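Laundry firm records towel folding by hand to train its robot arms

Worex, the linen service company based in Nimham, has started recording its own workers as they guide robot arms through the folding of small towels. The recordings will be used to train a learning system that the company hopes to put on its sorting floor.

The project began in June in a side room at the company's Gudetti Street plant. Two operators work each shift. One guides the arm through the task with a handheld controller, and the other resets the table between tries and marks each recording as usable or not. One try, from the first grasp to the finished fold, is called an episode.

The team has kept 367 episodes so far. The target for the first round is 700, after which the system will be trained and tested on towels that were left out of the recordings.

Vanderleia Andrade, who runs the project for Worex, said the company chose small towels on purpose. They make up a large share of what hotels and gyms send in, and they come out of the dryers in every shape.

"A shirt has a collar and sleeves, so you know where you are," Andrade said. "A washcloth in a heap gives you almost nothing. You have to find a corner before you can do anything else, and sometimes the corner is underneath."

Each episode starts with the cloth dropped on the table. Operators are told not to tidy it first. Early on, Andrade said, people would smooth the towel a little before they started recording, and 20 of those episodes were thrown out when she went through the files. The rule is now written on a card next to the controller: drop it and leave it.

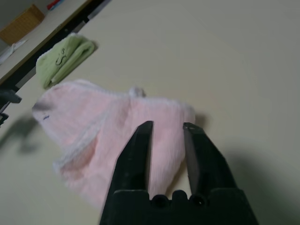

Why does the company throw out episodes that began with a neat towel?

The system learns from whatever starting points it is given. If too many recordings begin with a towel that is already half flat, it gets little practice with the heaps it will meet on the sorting floor.

Mistakes are handled differently. If an operator loses a corner and picks it up again, the episode stays in. If the towel falls on the floor, the episode is marked and set aside. Andrade said the recoveries are useful material and she would like more of them.

Adelmo Messina has worked at the plant as a presser and was among the first to train on the controller. He said the hard part was slowing down.

"My hands know how to fold a towel. I don't think about it," Messina said. "With the arm I have to think about every bit of it. Where am I going to pinch, how far do I lift before the other side starts to drag. The first day I was terrible."

Messina now also trains new operators. He gives each of them a practice period before any of their episodes are kept, and he asks them to pick up the cloth in their own way and not copy his. The company wants a range of habits in the recordings, he said, as long as the finished fold meets the plant's standard.

The standard itself took some argument. The plant folds washcloths in quarters for most customers, but a few ask for thirds. The first round covers quarters only. Thirds may be added later — Andrade said that depends on how the first test goes.

Color has been another concern. White towels are the bulk of the plant's work, and Andrade worried that a system trained mostly on white would do badly with anything else. The operators now rotate through a bin of mixed colors and weights, and the bin is changed over at the start of each shift. Room lighting is also varied between sessions, with the blinds open for some and closed for others.

The arms and controllers were set up by Lo Presti, an engineering shop that already maintains the plant's conveyors. It will also handle the training of the system once the recordings are complete. The company declined to say what the project costs.

Worex said no jobs will be cut as a result of the work. The operators are paid their normal rate plus a small supplement for recording shifts, and they return to their usual stations in between. Sessions run 3 hours at most, with a break in the middle, after several operators reported sore wrists during the first weeks.

Recording takes place in the mornings, before the heavy hotel loads arrive. Once the small towels are done, the team plans to move on to pillowcases. Bath sheets are not on the schedule, and Andrade said the present table is too small for them.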